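Casiers à colis ou boîtes classiques pour une résidence de 16 logements ?

Posté par Jhun Evangelista dans Équipement d'immeuble, le jeudi 24 juin

Bonjour à tous,

Je m'excuse d'avance pour mon français, ce n'est pas ma langue maternelle. Je gère depuis novembre une petite résidence pour étudiants de 16 logements, rue Navarro. Les boîtes aux lettres du hall sont correctes, elles ferment bien, et je ne veux pas les changer. Mon souci concerne les colis. Les livreurs les posent par terre sous les boîtes, et deux ont déjà disparu ce trimestre.

J'ai reçu deux propositions. La première est un bloc de casiers de la marque Grarby, avec un code électronique et un écran. La deuxième vient de Cukberg : des casiers mécaniques, avec une clé que le livreur dépose dans la boîte du destinataire. Le mur disponible mesure 180 cm de large, entre la porte de la cave et le tableau électrique.

Je voudrais savoir :

1. Est-ce que le système avec clé fonctionne vraiment avec des livreurs différents chaque jour ?

2. Combien de casiers faut-il prévoir pour 16 logements ? Le vendeur de Grarby me propose un casier par logement, et cela me paraît beaucoup.

Pour le deuxième point, je précise que les étudiants commandent surtout des petits paquets, sauf à la rentrée où arrivent des cartons plus grands.

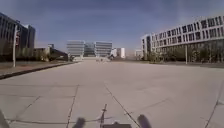 3. Est-ce que je dois laisser un espace libre devant le bloc pour une personne en fauteuil ? Le hall est assez étroit – 2 mètres entre les deux murs – et les portes des grands casiers s'ouvrent vers l'extérieur.

Merci beaucoup pour vos conseils. Je dois donner ma réponse au propriétaire avant la fin du mois.

Plarthorpe

Bonjour Jhun. Votre français est très bien.

Nous avons des casiers mécaniques dans deux halls depuis plusieurs années, pas de la même marque mais le principe est identique. Le facteur habituel s'en sert sans problème, il a une clé à lui et il connaît les noms. Avec les livreurs privés, c'est plus compliqué. Beaucoup ne lisent pas l'affichette, ou bien ils mettent le colis dans le casier et repartent avec la clé dans la poche. Demandez donc à Cukberg combien coûte le remplacement d'une serrure, et si vous pouvez le faire vous-même. Chez nous c'est un simple barillet, dix minutes avec un tournevis.

Pour la quantité, un casier par logement est excessif à mon avis. Je prendrais six casiers, dont deux grands en bas. Les colis restent rarement plus d'une soirée si les étudiants reçoivent un message. Pour la rentrée, il vaut mieux ouvrir un local fermé pendant deux semaines que d'acheter du métal pour le reste de l'année.

Vérifiez aussi le tableau électrique. On doit pouvoir l'ouvrir entièrement, donc vos 180 cm ne sont peut-être pas tous utilisables. Mesurez avec la porte du tableau ouverte, et celle de la cave également.

mimosa_34

Prenez l'électronique, les clés c'est fini. On a ça au boulot et tout le monde est content.

Gardien du soir

Je ne suis pas tout à fait d'accord avec la réponse précédente. L'électronique est confortable, mais il faut lire le contrat : l'abonnement, la durée d'engagement, et ce qui se passe pendant une coupure de courant. Certains modèles restent fermés jusqu'au passage du technicien. Demandez s'il existe une ouverture de secours et qui garde la clé.

Pour le fauteuil, je ne vous donne pas de chiffre, car les règles dépendent de l'âge du bâtiment et du type de résidence. Le service d'urbanisme de la mairie m'avait répondu par courriel en quelques jours. Envoyez-leur un petit plan coté avec les portes des casiers dessinées ouvertes. Et ne mettez pas les codes ou l'écran trop haut, un collègue a dû faire redescendre tout le bloc après la pose.

Jhun Evangelista

Merci à vous trois. J'ai mesuré avec les portes ouvertes et je perds en effet une bonne partie du mur côté tableau. Je vais demander à Cukberg un devis pour six casiers, et j'écris à la mairie demain matin.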